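Blocks, Big and Small
By Noémie Maillard
Toltham Children's Library, Easy Science Pages
Apr 23, 2022

A wooden block is one of the simplest toys there is. It has no batteries and no buttons, and it never needs to be wound up. Children have played with blocks for a very long time, and grown-ups use them too when they want to test an idea about building.

On this page you will read about the shape of a block, the wood it is made from, and why some piles stay up while others fall down. There are a few things to try at the end. You will need some blocks, a flat table and a bowl.

What is a cube?

Many blocks are cubes. A cube has six flat sides, called faces. Every face is a square, and all the squares are the same size. The line where two faces meet is called an edge, and a cube has twelve of them. The pointed spots where edges come together are called corners or vertices. There are eight.

Dice are cubes. So are some sugar lumps and some boxes. A shoe box is not a cube, because its sides are longer one way than the other. The name for a shape like that is a rectangular prism. Bricks and most books have this shape.

A cube looks the same whichever face it sits on. You can roll it over onto any side and it will be just as tall as before. If you do that with a brick, it may be short and wide one time and tall and thin the next. Try it with a book. Lay it flat, then stand it on its end. 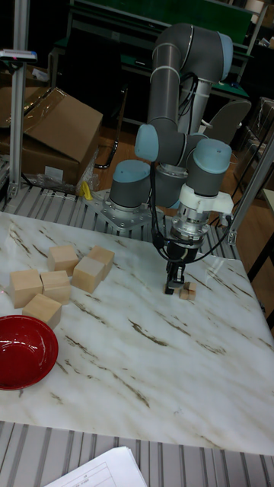 Blocks often come in more than one size. The big ones are good for the bottom of a building, where you want something steady. The small ones are good for the top, or for little details such as chimneys and steps.

You might think that a cube twice as wide as another one has twice as much wood in it. It has much more than that. The big cube is twice as wide, but it is also twice as deep and twice as tall. Two times two times two is eight. It would take eight of the small cubes, packed tightly together, to fill the same space as the big one.

You can check this if you have small cubes that all match. Put four of them together in a square on the table. Put four more on top. Now you have one larger cube, and each of its sides is two small cubes long.

Where the wood comes from

Blocks start as trees. The trunk is cut into long boards at a sawmill. Fresh wood has a lot of water in it, so the boards have to dry before anyone makes them into toys. If the wood is used too soon, it can shrink and crack later.

At the Trorulel workshop in Toltham, the dried boards are first cut into long square sticks. Then a saw cuts each stick into pieces. If the pieces are cut to be as long as the stick is wide, they come out as cubes. If the saw cuts a little too far along, the piece will be taller than it should be, and it goes in a different bin.

After that the pieces are sanded. Sandpaper has a number on the back that tells you how rough it is. Number 80 is quite rough and takes off splinters quickly. Higher numbers are finer, and they make the wood feel smooth. The edges are sanded a little too, so they are not sharp in your hand.

Some blocks are painted after this. Others are left plain, and then the wood keeps its own pale color.

Look closely at a plain block and you may see thin lines in it. These lines are called the grain. A tree grows a new layer of wood under its bark, and in many places it adds one layer each year. When the wood is cut, the layers show up as lines. On the side of a block the lines may run nearly straight. On the end they may be curved, like part of a circle. Those curves are pieces of the tree's rings.

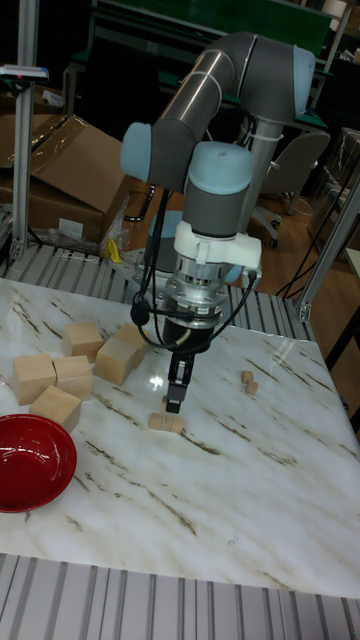
Two blocks cut from the same board can still have different grain. One may have wide lines and the other narrow ones. Wide lines mean the tree grew fast in those years. Narrow lines mean it grew slowly, perhaps because the weather was dry.

Wood also weighs different amounts. Some kinds, such as balsa, are very light. Others, such as oak, are heavy. At the library we put one of our own blocks on the kitchen scale and it weighed 61 grams. Another block of the same size, from a different set, was lighter. They were made from different trees.

Why things stay up

Everything on Earth is pulled down by gravity. A block on a table is pulled down too, but the table pushes back up, so the block stays where it is.

To understand stacking, it helps to know about the center of gravity. This is the point where the weight of a thing balances. In a cube made of solid wood, it is very close to the middle. You cannot see it, but you can find out where it is by pushing the block slowly over the edge of a table. The block stays on the table at first. When its middle goes past the edge, it tips and falls.

The same rule works when one block sits on another. You do not have to line them up perfectly. The top block can stick out to one side and still stay up, as long as its middle has the lower block underneath it. Push it a bit farther and it will tip off.

A tall tower is harder. Each block you add may be a tiny bit out of line, and these small mistakes add up. The higher part of the tower can end up leaning past the blocks below. Builders call this being out of true. They use tools to check that a wall goes straight up. You can check a block tower by bending down until your eyes are level with it and looking from two sides.
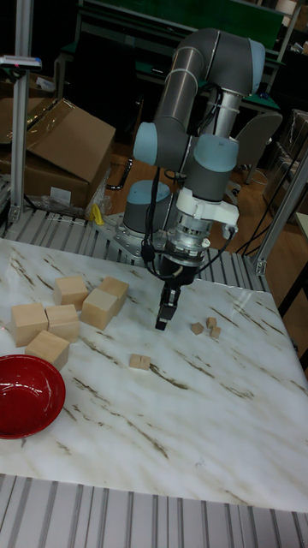

Is it better to build on a table or on a rug?

A table is better for tall towers. A rug is soft, so the bottom block can sink in on one side and make everything above it lean. A rug is fine for low walls and roads, and it is quieter when the blocks fall.

Smooth and rough

When two things rub against each other, there is a force that slows them down. It is called friction. Rough things usually have more friction than smooth things. Wool socks slide easily on a polished floor, and rubber soles do not.

Friction helps when you are building. It stops the blocks from sliding off each other when you bump the table a little. If blocks were made of ice, even a good tower would slip apart.

A very smooth, shiny surface does something else as well. Light bounces off it in a neat way, so you may see a faint picture of the things standing on it, or a bright patch from a lamp. This is called a reflection. Rough surfaces scatter the light in all directions, and that is why you do not see your face in a rug.

Sorting

Before you build, it can help to sort. Sorting means putting things into groups that are alike in some way. You can sort blocks by size, with the large ones together and the small ones somewhere else. You can sort them by shape, or by color if they are painted.

There is often more than one right way to sort the same things. If you sort by size, a tall block and a cube might go in the same group. If you sort by shape, they have to go apart. Before you start, say out loud what your rule is. Ask someone else to look at your groups and guess the rule.
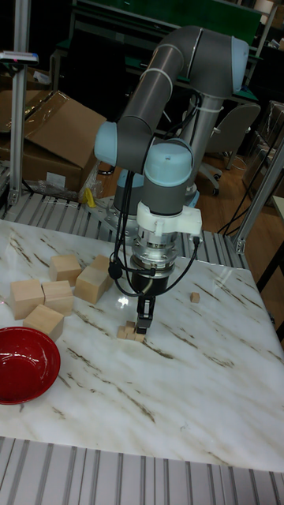 A bowl is useful for keeping one group away from the others. Small blocks fit in it well. Large blocks do not fill a bowl neatly, as their corners stick out and leave gaps. A box with straight sides is better for those. Cubes can be packed in a box with almost no gaps at all if the box is the right size.

Things to try

Slide test. Put a block on a tray. Lift one end of the tray slowly until the block starts to slide. Mark how high the tray was. Now put a sheet of paper towel under the block and do it again. Which one slid first?

Edge test. Push a block over the edge of the table a little at a time. Stop just before it falls. Draw a pencil line on the block where the table edge is, if you are allowed to mark it. See how close your line is to the middle.

Sound test. Tap two big blocks together, then two small ones. The small ones usually make a higher sound.

Words on this page

Center of gravity: the point where the weight of a thing balances.
Cube: a solid shape with six square faces, all the same size.
Edge: the line where two faces meet.
Face: a flat side of a solid shape.
Friction: the force that slows things down when they rub together.
Grain: the lines in a piece of wood.

The library has two block sets that can be borrowed — ask at the front desk. The next page in this series is about wheels, and it will be ready in September.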